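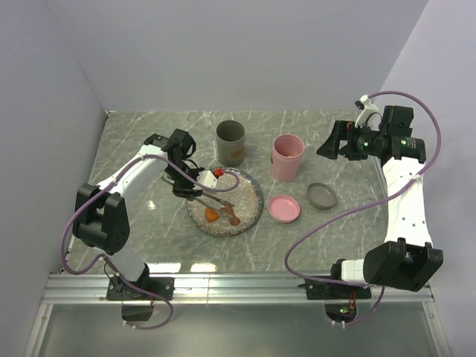

Dilwood Imaging Staff Pay Survey: Your Questions

Who gets the survey?
Every CT, MRI and ultrasound tech on the Dilwood register. Last time 1403 of you filled it in, and a few filled it in twice, which we admire but can't count.

When does it close?
The last day of February, at midnight. Every cycle someone writes in March to ask whether we meant it. We did.

How long does it take?
There are 50 questions. If you know your hourly rate and your on-call rate before you start, it goes quickly. If you have to dig for a pay stub, put the kettle on.

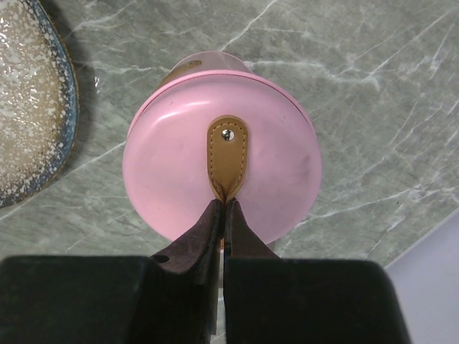 Pink container with a leather strap on the lid.

Will my manager see my answers?
No. Replies go to Celtus, the firm that runs the numbers, and any group with fewer than 3 people is folded into a bigger one. If you are the only night-shift MRI tech in your county, your secret is safe - at least from us.

Do I count overtime?
Put it in its own box. Base pay goes in the base pay box. We thought the labels were clear too.

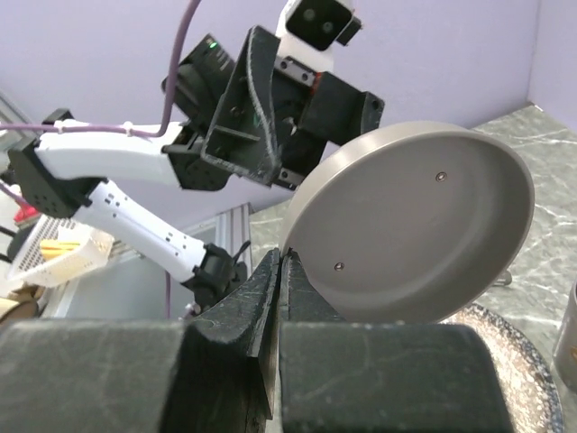
The same goes for shift differentials and weekend premiums, each of which has a box. Pizza is not a premium, whatever your department says.

I work per diem at two sites. Which one do I report?
The one that gave you more hours last year.

Where do I find the results?
Log in to Plavby and look under Reports. Members read it free; everyone else pays $100.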